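Gorkorura Fabric Display Board – Set-up Guide
Section 4: Placing the letters on the cloth
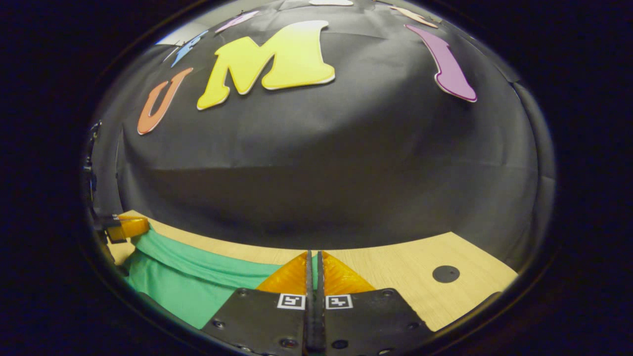

Can I move a letter after I have pressed it on the cloth?
You can move it as many times as you need during the first 2 hours. After this time the adhesive dots hold much stronger, and the letter should be taken off slowly, starting from one corner.

4.1 Before you start

Choose a table which is wider than the cloth and stands close to a wall. The cloth is 146 cm wide and 70 cm high when it hangs. Clean the tabletop with a dry towel.

Take the letters from their paper sleeve and put them in the order of your word, face up. Check the spelling now. It is much easier to correct on the table than on the cloth.

Note: The letters are sold in mixed colors and you can not choose the color of one particular letter. If two letters of the same color come next to each other in your word, you may exchange one at the shop where you bought the set.

4.2 Hanging the cloth

1. Unfold the cloth and shake it two or three times. Small wrinkles are normal and most of them become less visible after one night of hanging.

2. If there is a strong crease from the packaging, iron the cloth from the back side on low heat. Do this before any letter is attached.

3. Fix the upper corners to the wall or to the stand with the clips. Do not pull the cloth very tight – the letters stick better when the fabric can give a little under your hand.

4. Let the lower edge reach the tabletop. It should touch the table but not lie on it in folds.

Caution: Never iron over the letters. The white outline can melt and leave a mark on the fabric.

4.3 Attaching the letters

1. Find the middle of your word. With seven letters, the middle is the fourth letter.

2. Put two adhesive dots on the back of this letter, one near the top and one near the bottom. For a wide letter such as M, use one more dot in the center.

3. Hold the letter against the cloth without pressing and step back to look. When you are satisfied with the height, press it for ten seconds with the flat hand.

4. Continue with the letters to the left, then to the right. Keep the same space between them, measured at the widest place of each letter.

5. Narrow letters (I, J) look better if you give them a little more space on both sides.

6. Look at the whole word from the other end of the room. Correct any letter that leans more than you want.

Note: For a straight line, stretch a thread between the two clips and take it away at the end. Do not draw on the cloth with chalk. The chalk comes out only by washing.

4.4 Taking down and storing

Remove the letters first, then the cloth. Dots which stay on the fabric can be rolled off with a finger. Put the letters back in the sleeve with a sheet of paper between each two, and roll the cloth – do not fold it.

Replacement dots are ordered under number 53 in the parts list, Section 6.

Text: Lucyna Marciniak. Checked by Colton Ross, September 2023.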